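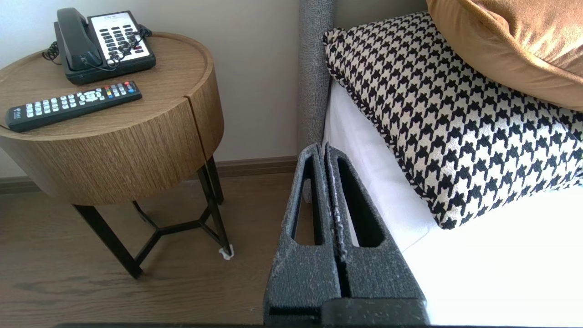
Figure 2. Bedside table in a guest room at the Lenihan, with the desk telephone and TV remote control on top.

3.2 Bedside surfaces

The bedside table was the smallest piece of furniture we recorded, and guests mentioned it more often than the desk. The model in Figure 2 is a round drum with a wood-grain finish, raised on three black metal legs. Its top is a shallow tray with a slightly raised rim. The telephone stands toward the back and the remote control lies across the front, so both compete for space with whatever a guest brings to bed.

We asked guests to list the things they wanted within reach at night. A glass of water, a cell phone and reading glasses came up most. Several had moved the telephone to the floor to make room, and housekeeping staff at both the Lenihan and the Plurkwood told us they put it back during the morning round. Few guests in the survey, which drew about 1,000 replies, had used the room telephone for anything other than calling the front desk.

Drawers were a separate matter. On the drum table the drawer front follows the curve of the body and is marked only by a thin vertical seam. Some guests said they had not noticed a drawer at all. Those who had noticed it seldom used it, and a common worry was leaving something behind at checkout. Square tables with a visible handle, fitted in the older rooms at the Plurkwood, did not draw the same comments. We return to storage in Section 4, where the October interviews are discussed.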